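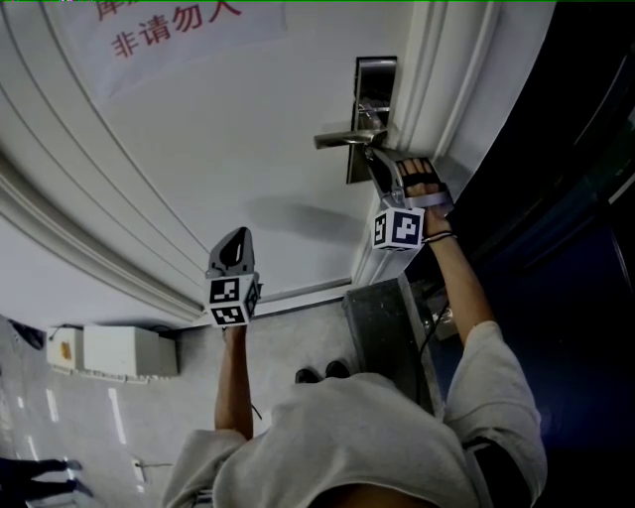 Most of the companies selling hand-held grippers for robot training talk about the arm that will come later. I think buyers should spend more time on the hours before that, when a person has to wear the things and open doors all day.

Bulturo sells its kit as a pair. The price we were quoted was 1,078 dollars, with 40 more for a spare set of straps. For that you get two grippers, the printed marker cubes that mount under them, cables and a login for the software. I used a set for most of August with Ximeng Luo and Nafula Mutiso, and we recorded 338 door openings that we kept. We threw out a good many others.

My view is that the kit is worth the money and the service plan is not.

The grippers do the main job well. A strap goes across the back of the fingers, so you can still curl them over a lever handle the way you normally would. New people need very little teaching. Nafula has small hands and had to pull the strap to its last notch, which Bulturo should fix. My own complaint is the cable. It runs down the arm, and after an hour I was thinking about the cable more than the door.

The cubes are the weak part. They stick out below the hand, and on a narrow door they knock the frame. A scratched face reads badly, and we lost most of one morning to that before Ximeng found the cause. Replacements should be in the box.

The service plan costs 500 a year. It promises checked recordings within two days. Ours took six, and the notes were short: "blurred," "hand out of view." We could see that much ourselves. Savvas Koutsoukos, who bought the same plan for the Cillow project, got faster answers but no better ones.

I would also like sellers to stop quoting recordings per hour. A tired person makes fast, sloppy recordings, and that number rewards them. Ask for the share that was usable after lunch. Bulturo could not give me one, and neither could Bratska when I called.

If you have somebody on staff who can look through the files, buy the grippers and skip the plan.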